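Bedding notebook, Monday, July

Back on the linen trials after a week of arguing about curtain tape, and very glad of it! Writing this up while the kettle boils because last time I left it till the evening and couldn't read my own arrows.

Where we'd got to: the Brillard set (white cotton, the plain one) has been through the wash enough times now that I wanted to see how it behaves on a made bed and not folded over the rail in the corridor. Beryl Bainbridge's note from before the holidays said the pillowcases had "gone baggy", and I've been itching to find out whether she meant the cases had grown or the pillows had shrunk. I still don't know, but I have opinions.

Stripped the bed first thing and started on the white layers. The sheet is a decent depth and goes over the corner without a fight, but the spare cloth is another matter. It has so little body that the moment you lift a fold it slumps back where it came from, and getting anything tucked means going in low with the fingers and shoving the fold under. The mattress top has that fine beigey texture and I was hoping it would hold the cotton still. It might, a bit. Need to try it again with the Perron sheet, which is heavier and has always felt slightly gummy to me (Beryl says I'm imagining it).
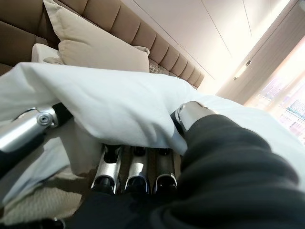 Creasing next. I'd written "creases on sight" in the margin of the last entry and I stand by that, though most of it is the shallow sort you can smooth out with the flat of your hand. The ones that bother me are the sharp little pleats at the points where you've had hold of it. Those stay. I went over one for a good while with my palm and all I did was move it towards the wall. Query for whoever does the ironing: are we folding these in thirds or quarters? I keep finding a line exactly where I don't want one.

Settings, so they're written down somewhere other than the back of my hand: wash at 40, the usual Clirnness powder, no softener. Batch number on the laundry sheet is 2253. I did one case at 60 a while back and put it in with the others like an idiot, so one of them is an odd one out and I can't tell which. Have sewn a bit of red thread inside the hem of the new ones so that this doesn't happen again.

Pillowcases, then, the bit I was looking forward to. The Brillard ones are roomy. Too roomy, I'd say, for a pillow that size, though you could argue it the other way and say the pillow is mean. Hold one up off the bed by its middle and the cotton all runs down to where you've got it, and the bottom edge sags in a big lazy curve. I don't mind that look when it's lying flat (nice and soft, bit holiday cottage) but standing up against a headboard it's going to look like an unmade bed by lunchtime.
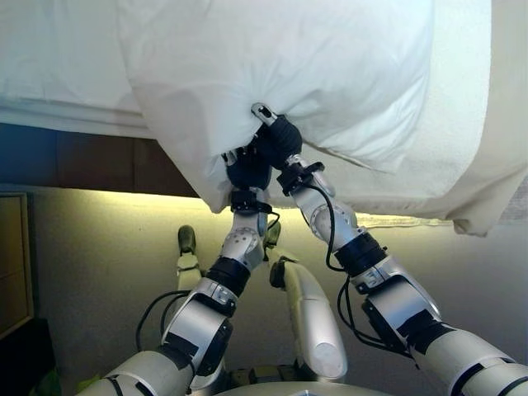
What I'd like to do is take a narrow tuck down the side seam of two of them and leave two as they are, then swap them about and see whether anyone in the office can spot it. Cheap to do. I can run them through the machine on my lunch. If the tuck works we tell Pernen we want the narrower cut, and if it doesn't I unpick it and say nothing.

Also thought about ties at the opening. Ties look lovely and are a complete nuisance in the wash, I've had them knot round a zip before now and had to cut the thing free. So probably not. Buttons? They dig in if you turn the pillow the wrong way round, and people always do turn it the wrong way round.

On to dressing the bed. I put down a full order of work in the spring and then never followed it, so, again: sheet, duvet, big pillow, little pillows, throw. I know Beryl likes to do the throw before the pillows. I find I knock it crooked leaning over, but she has longer arms than me.

The duvet is a big one and it does hang properly over the sides, I'm pleased with that. It picks up a rather cold, bluish look in this light, which I hadn't noticed with the old one, and next to that brown-grey headboard it's a bit stark. The greyish-beige pillow helps and the beige throw across the foot helps more. The fringed one I go back and forth on. I love the knitted lattice, and the fringe gets everywhere, it trails on the sheet whichever way up you put it and you end up combing it with your fingers. Might ask if Perron do the same cover without.
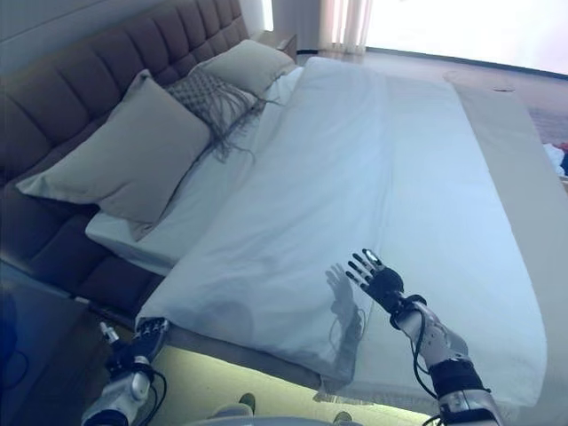 Bed with the duvet on, three pillows up at the headboard and the throw across the foot.

Costs: the quote for the replacement cases came in at 159 for the lot, delivery on top, and I think that's steep for plain cotton. Am going to ring them and be charming. If charm fails we can get by on what's in the cupboard till autumn.

To do:
Tuck two cases, leave two.
Perron sheet on the same mattress, same corner.
Find out about the folding!!
Ask about the fringe.
Find the case that went through at 60, if it can be found (try measuring the hems, hot wash may have pulled them in).
Return Beryl's good scissors before she notices.

Later, about four: had another go at smoothing the duvet with the blind up and the creases look far worse from the window side. Low light picks out every one. Should decide which way round we judge these, or we'll be disagreeing about the same bit of cotton all month. My vote is for standing at the foot, as that's where you are when you walk in. Beryl to say.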